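# Hokero Round Bread Basket, brown weave

*Equipment notes for the counter, kept by Agathe Riviere*

I don't trust baskets. Most of what gets sold to small food counters under the word "rattan" is either real cane that goes gray after one summer of wiping down, or plastic so shiny it looks like a lawn chair. So when the Hokero rep left one of these on our counter in July and said it would "lift the whole display," I put it under the sink and forgot it until the old tray cracked.

It is a round basket in a tan-brown synthetic weave with a thick braided rim. The catalog calls the color Honey Oak. It is brown. The catalog also says "handwoven look," and you should read the word "look" carefully.

## What it's sold for

Bread rolls, fruit, wrapped sandwiches, grab-and-go. Hokero's own page shows it with a pile of croissants, and I would skip that. Flakes get down into the weave and you will be at it with a pastry brush at closing time. Anything in a wrapper is fine. We use ours for wrapped sandwiches next to the register, and that's the only job I'd recommend it for.

## Size and weight

- Item number: 213
- Listed weight: 400 grams
- Inside depth: not given in the catalog, and the rep didn't know either
- Stackable: the catalog says yes. Ours jam together if you push down, and then it takes two people to pull them apart.

Chantal Cormier, who does our ordering, asked for the inside depth twice and got a brochure both times. Bring your tallest sandwich with you if you can see the basket in a showroom. A low basket makes a single item look fine and a full load look like a landslide.

## Cleaning

"Dishwasher safe" is printed on the tag, with "top rack, low heat" in much smaller letters under it. Ours won't fit on the top rack of anything we own. We wash by hand in warm water with a soft brush, rinse, and leave it upside down on the drying rack overnight. The rim holds water longer than the rest — tip it and shake it before you put it back on the counter, or you'll get a ring on the wood.

No bleach. Manon Lavoie tried a weak mix at her place and says hers came out blotchy. She sent it back and was told that counted as misuse.

## The "fresh-keeping weave"

This claim is on the box, and I'd like somebody at Hokero to explain it to me. Air goes through the gaps, fine. The sandwich is in plastic wrap. Whatever the air is doing, it's doing it on the other side of the wrap. A basket doesn't keep food cold and doesn't replace a chilled case. If your fillings need the fridge, keep them in the fridge and put out a few at a time.

What the shape does do is hold a wrapped half with the cut side up, so people can see the filling without picking up every single one and squeezing it. I'll give it that. Tomato next to white bread sells itself if the customer can see it.

## Against the others

**Halonen oval.** Better made, heavier, and priced like it. The handles catch on sleeves.

**Brarnon wire basket.** Easy to clean and cheap. Wire pokes through thin wrap, and we lost enough sandwiches that way to stop using it.

**Fliltetti lined basket.** Comes with a cloth liner that needs washing every day. Līga Šimkus likes hers, but she has a laundry room and I don't.

## Durability

Hokero says the strands were flexed over 258 times in testing. Flexed how, and by whom, the leaflet doesn't say. Mine has a slight wobble on a flat counter — it had that from the start. The braid on the rim is still tight and nothing has frayed.

## Would I order it again

For wrapped sandwiches at the register, yes, at the plain price. There's a "display set" with a chalk tag and a wooden riser, item 146, and you can leave that one alone. The tag falls off. 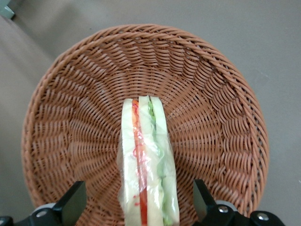 Ask for the plain basket by item number when you call, or they'll quote you the set. Returns are accepted unwashed only, so check the base for wobble before it goes anywhere near the sink.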